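3.2 Surface wear in shared storage bins
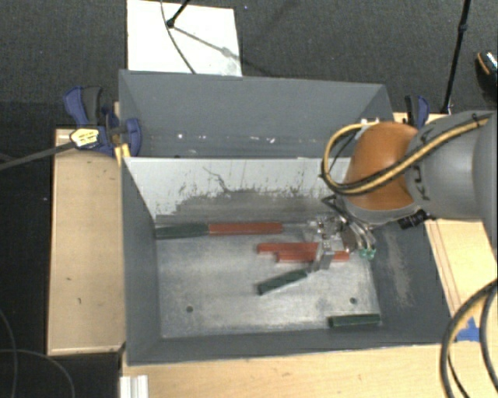

Reading time: 2 min

Figure 1. Gray bin with scratches and smudges on the floor and a worn band on the divider wall.

The second part of our study concerns the storage containers which the households of Greldale share in the common cellars. In the interviews, residents often spoke of the containers as "old" or "tired", and we wanted to understand which marks lead people to use such words. Wear of the kind in Figure 1 was mentioned by many of them, especially the scratches on the floor of a bin.

We visited 58 households in November. Each resident was asked to choose one container that they would still use for food and one that they would use only for tools or shoes. The interviews were made by Koskela and Juntunen, and the answers were coded separately by Saarela. When the two codings of an answer did not agree, it was read again by all three authors.

In 43 households the resident named scratches as the main reason for moving a container away from food use. Smell was named in seven households, and the others gave mixed answers. This result differs from Rantala's earlier work in Isine, where smell was the most usual reason. We think that the difference comes partly from the cellars, which in Greldale are cool and have good air.

Age had a smaller effect than we expected. Several containers bought before 2000 were still in use for potatoes and apples, and their owners described them with some pride. The question of cleaning habits is treated in Section 3.3.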